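Category: Campus News | Engineering

Jedness Technical adds two master programs for fall

2020-07-10 – Jedness Technical University will open 2 new master programs this fall, one in water systems and one in applied mechanics. Both taught at the Foltis campus, both in English. The senate signed off on the plan after a long delay, first vote was due in March.
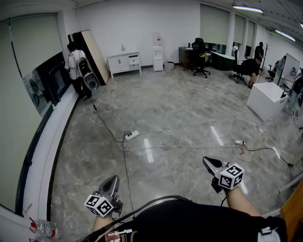

Hand-held grippers with marker cubes.

There are 137 places in all, with 30 set aside for students coming from partner schools. Applications so far: 341, more then the admissions office planned for. A waiting list is open.

Teaching will be shared with Yupanqui Polytechnic, which sends lecturers for the spring term. Students can spend one semester there, credits count in full. Fees stay at last year's level – dorm prices not set yet.
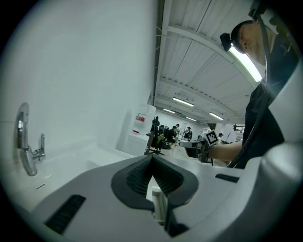 Gripper fingertips, with a faucet at far left.

The Bemstead building, closed for roof repairs, should be back in use for the first lectures. If not, classes move to the old library wing. Timetables go out by email. Applicants who alredy sent papers do not need to send them again.

Contact the press office | © 2020 Jedness Technical University | Back to top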